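Re: [makori-share] sorting table, what goes in the tray

table as it stands now:
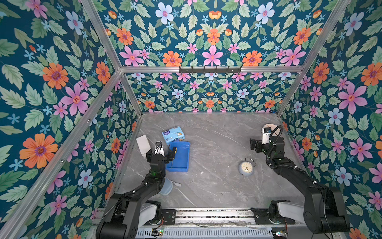

1. Blue tray
Stays on the left, long side front to back. The tool with the yellow and black handle can live in it, I dont mind. Everything else small goes in there too before anyone leaves.

2. Soft packs
The light blue one behind the tray is NOT for the tray. Goes to the cupboard, shelf 2. Same for any others that turn up.

3. Tabletop
Wipe the gray marbled top with a damp cloth only. No spray pls, it leaves streaks.

Akinyi Okoth wrote:
> Victor, do we keep the tray out or put it away at night? And whose
> job is the cupboard? I counted 37 things on the list and only 18
> have a place.

Tray stays out. Cupboard is me this month. Will send the other 19 tonigth, after 8 probably.

Victor Kaijage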